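T-shirt folding

T-shirt folding is the art of turning a soft, floppy garment into a neat rectangle. 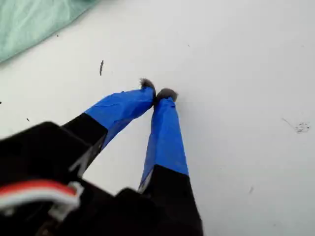 A flat surface makes all the difference! Wrinkles settle quickly on a smooth one, and a plain white top is a fine choice.
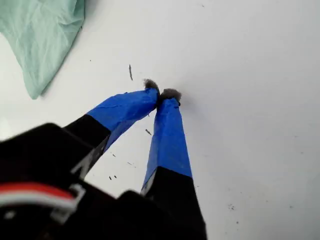
White work surface with small dark bits of debris.

In the Ondlow fold, the sleeves and sides go in first, 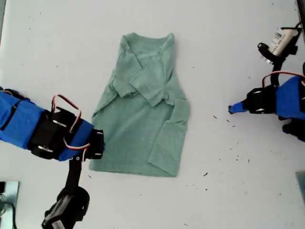
and the hem then comes up toward the collar. The yearly Flanomstead fold-off draws over 500 fans.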